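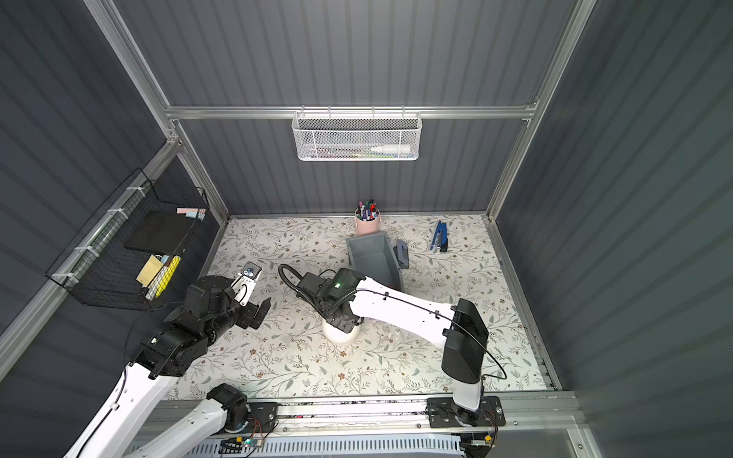
Thread last updated Wednesday, 16:10

1/ Results from Hirkine are ready to share. Short version: if you train a two-arm policy on demonstrations with the arms' timelines pulled apart, it copes much better when one arm is late. Details follow, including the parts that did not work.

2/ The problem. A person teleoperating both arms produces a habit as well as a skill. The left arm tends to wait for the right, or the other way round, by much the same amount each time. A policy trained on that learns the wait as a fixed interval.

3/ Then at run time one gripper takes longer to close, and the other arm sets off on schedule anyway. Our baseline, Cavar, does this constantly. It is a perfectly decent imitation policy with one clock for both arms.

4/ Hirkine keeps one network and gives each arm its own phase variable. In training we shift one arm's phase against the other by a random amount, but only in stretches where the arms are not coupled. Coupled stretches are left as recorded.

5/ Deciding what counts as coupled is most of the method. We mark a stretch as coupled if both grippers have hold of the same object, or if moving either arm's timing would put the two inside each other's clearance volume. Everything else may slide.
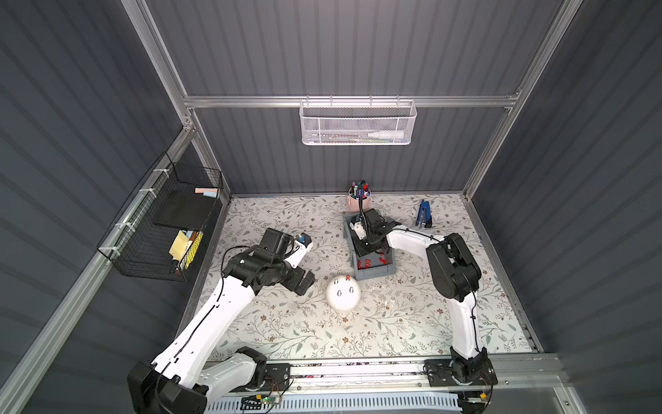
Zolton cell, fixed view. Right gripper in the grey tray, left gripper aimed at the white ball.

6/ Tasks are from Collet, our in-house set. They run from plain pick and place to small parts in a tray, all on the same patterned cloth. The pattern stays in for every run. We tried plain cloth early on and the results did not carry over well, so the plain-cloth numbers are not reported.

7/ Data: 129 demonstrations after filtering. We dropped any where the operator stopped to re-grip, which in hindsight was a mistake. See post 12.

8/ Evaluation: 30 trials per task per policy, start positions drawn from the same list for both. Delay is injected into one arm's command stream at a random point before first contact. The policy is not told which arm or how long.

9/ With no injected delay, Hirkine and Cavar are level on overall completion. I would not read anything into the small differences between individual tasks.

10/ With delay, Hirkine completes 70 per cent of trials and Cavar nearly 50. The gap comes mostly from tasks where one arm has to clear the middle of the table before the other comes in. Where the arms never meet, there is no gap to speak of.

11/ Small parts are still the weak spot. From a fixed view the gripper hides the thing it is closing on, so the phase estimate has to lean on the wrist camera, and the wrist camera sees a great deal that has nothing to do with the task.

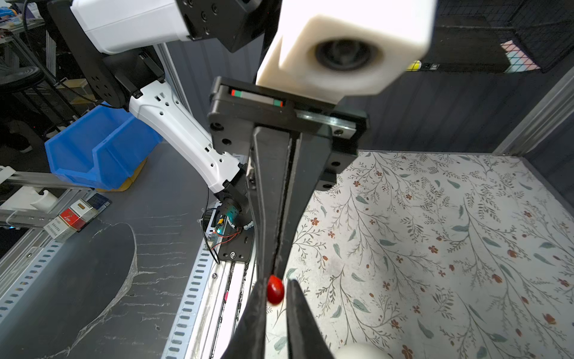

Wrist view with a small red object at the fingertips.

12/ Failure cases. The commonest by some way is a missed grasp that the phase variable treats as a completed one. The arm carries on with nothing in the gripper. Having thrown away the re-grip demonstrations, we gave the policy no examples of going back.

13/ Second commonest: stalling. If both phases drift late together, each arm can wait for the other and neither moves. We added a timeout. It is crude – it simply advances whichever arm is further from the shared zone – and it was on for all the trials in post 10.

14/ What we have not tested: delay in both arms at once, a different pair of arms, or a cell with a different rail layout. Everything so far is from Zolton. Please don't quote the figures as if they were general.

15/ Cost. Training takes longer than Cavar as the shifted copies are made on the fly and the clearance check has to be rerun for each. Inference time is the same within measurement noise.

16/ Next is putting the re-grip demonstrations back and labelling them as backward steps in phase. Early signs are mixed. It goes back when it should, and now and then when it should not. 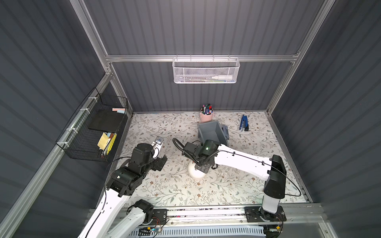 One reply asks whether the random shifts could be doing no more than adding variety, and whether the same amount of jitter applied to both arms together would give the same gain.

17/ Fair question, and we did run it. Shifting both arms together gave results in line with Cavar under delay. The benefit shows up only when the phases move relative to each other. It was run on a subset of Collet, so I left it out of the main comparison. It will go in the write-up as a separate table.

18/ On the clearance volume, as it has come up in messages too: it is a padded capsule per link, with the padding set by hand. Too little and you train on timings that would have the arms touching. Too much and hardly anything is allowed to slide, and you are back to the baseline.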